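Complete one copy for each workshop visit. Mark each item Yes, No or N/A, and write a comment for every No. Completed forms go to the Nakomberg service office by noon on the Wednesday after the visit.

**Site:** Bralent Watch Service, bench room and receiving counter
**Form:** 2615
**Visit type:** routine, unannounced

# Workshop Inspection - Watch Repair and Resale

## 1. Receiving and storage

- [x] **1.1 Each watch is logged before it leaves the counter.** Yes. The log matched the trays.
- [x] **1.2 Serial numbers are read twice and entered by hand.** Yes.
- [ ] **1.3 Customer straps and spare links are bagged with the watch.** No. Links for ticket 911 were found in the drawer below the counter, in a bag with no label. The bag was matched to the ticket during the visit. Labels are to be printed at check-in from now on.
- [x] **1.4 The safe is locked when the counter is closed.** Yes. The closing sheet is signed for each day reviewed.
- [x] **1.5 Walkways between the counter and the benches are clear.** Yes.
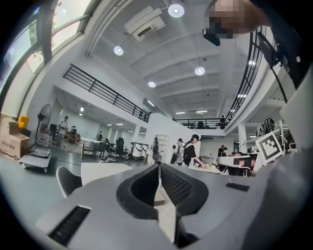 ## 2. Batteries and solvents

- [x] **2.1 Used button cells are taped and placed in the marked tin.** Yes.
- [ ] **2.2 The tin is emptied monthly.** No. The last entry is from October. Pickup has been requested, and the site is to send the receipt with its reply.
- [x] **2.3 Cleaning fluid is kept in closed, labeled bottles.** Yes.
- [x] **2.4 The fume hood over the ultrasonic cleaner runs while the cleaner is on.** Yes. The filter is due at the next service.
- [x] **2.5 Safety data sheets are within reach of the bench.** Yes. The sheet for the Plenness rinse is an older edition and should be replaced.
- [N/A] **2.6 Luminous material is handled under the separate procedure.** No dial work is done at this site.

## 3. Benches and tools

- [x] **3.1 Eye protection is worn when spring bars and mainsprings are removed.** Yes.
- [x] **3.2 Case presses have guards fitted and the dies are not chipped.** Yes.
- [ ] **3.3 The pressure tester has a current calibration sticker.** No. The sticker on unit 106 is out of date. Water resistance may not be stated on any customer receipt until the unit has been calibrated. The second tester may be used in the meantime.
- [x] **3.4 Hand tools are returned to their holders at the end of the job.** Yes.
- [x] **3.5 Power cords are undamaged and are not run under mats.** Yes. One cord on the polishing side is close to its full length and should be watched.
- [x] **3.6 Presentation boxes are kept away from oils and polishing compound.** Yes. Boxes from the Lương order are stored on the upper shelf.

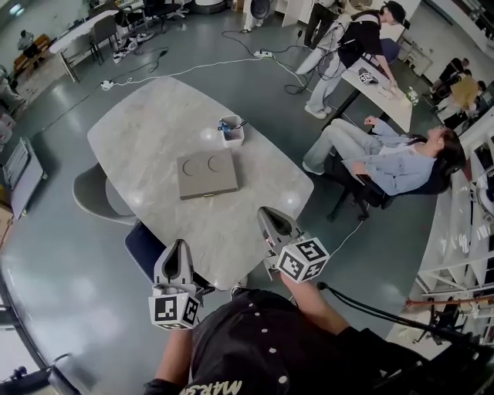
## 4. Resale stock

- [x] **4.1 Pre-owned watches carry a condition tag.** Yes.
- [x] **4.2 Replaced parts are listed on the tag.** Yes. The wording is brief - "crown, crystal" - but meets the rule.
- [ ] **4.3 Returned watches are held apart until inspected.** No. 2 returns were in the same tray as stock ready for sale. They were moved at the time of the visit.

## 5. Emergency items

- [x] **5.1 The extinguisher is charged and mounted.** Yes.
- [x] **5.2 The eyewash bottle is sealed and in date.** Yes.
- [x] **5.3 The rear exit opens without a key.** Yes. The door sticks slightly in its frame.

**Result:** Pass with corrections. Items 1.3, 2.2, 3.3 and 4.3 require a written reply from the site. Item 3.3 remains open until the calibration certificate is received by the service office.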